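3.2 Display depth and handling damage

The effect of display depth on surface damage was examined in the second part of the study. Prior work on retail losses has tended to treat the bin as a fixed element of the store and to vary temperature, humidity, or delivery schedule around it. The approach taken here was the reverse: storage conditions were held constant, and the depth to which fruit was stacked was varied between one layer and 5 layers.

Fruit was supplied by Opoku in a single lot and sorted on arrival by the second author. Items with visible splits, soft spots, or missing calyxes were removed before weighing. The remaining 970 tomatoes were assigned to bins by random draw, without regard to size. Bins were restocked each morning to the assigned depth, and fruit left from the day before was placed on top, following the practice reported by most of the store managers interviewed in Section 2.

Damage was scored on the four-point scale of the Cerden handling protocol, in which a score of 2 or higher marks an item as unfit for full-price sale. Scoring was done by E. Amissah and S. Gbeho, working separately. Where the two scores differed, the higher was used. Items that fell to the floor during the test were recorded as losses and left out of the depth analysis.
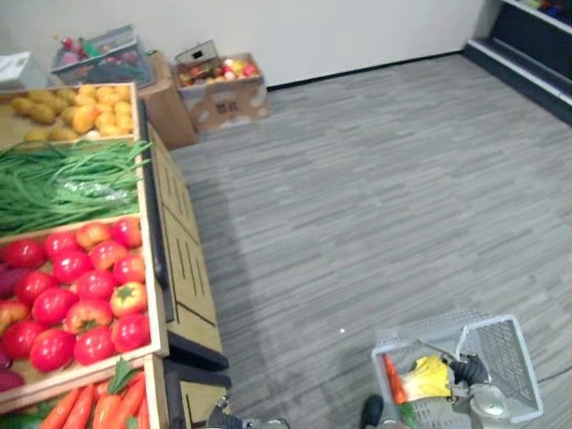 Figure 3. Open wooden display with produce sorted by bin; the largest bin holds tomatoes, with green beans in the bin behind it.

Does a deeper stack damage more fruit, or does it only damage the same fruit more severely? Deeper stacks damaged more fruit, and the mean score of the damaged items changed very little with depth.

Of the items tested, 157 reached the threshold score. These were concentrated in the lowest layer of the deeper bins and along the front rim, where shoppers lean on the stack while reaching toward the back. Single-layer bins showed damage mainly at the rim. The pattern held after fruit weight was added to the model as a covariate, although the weight term itself was weak and should be read with caution.

Two sources of pressure can be separated in principle. The first is static load — the weight of the fruit above — which acts all day and rises with depth. The second is contact during selection, which is brief but repeated. The present design cannot fully divide the two, as deeper bins were also searched for longer before an item was chosen. A follow-up test with untouched control bins was run in November and is reported in Section 4.

Bin material was not varied. All bins had bare wooden floors, and no liners or foam pads were used at any stage. Results from the Plultham trials suggest that a thin liner lowers rim damage but leaves damage in the bottom layer unchanged, which is consistent with the static load account. Those trials used a firmer variety, and direct comparison of the scores is not advised.

Stem condition was recorded for the tomatoes but is not analyzed further in this section. Detached calyxes were more common in bins restocked by hand than in those filled directly from the crate, a difference taken up in the discussion of labor practice in Section 5.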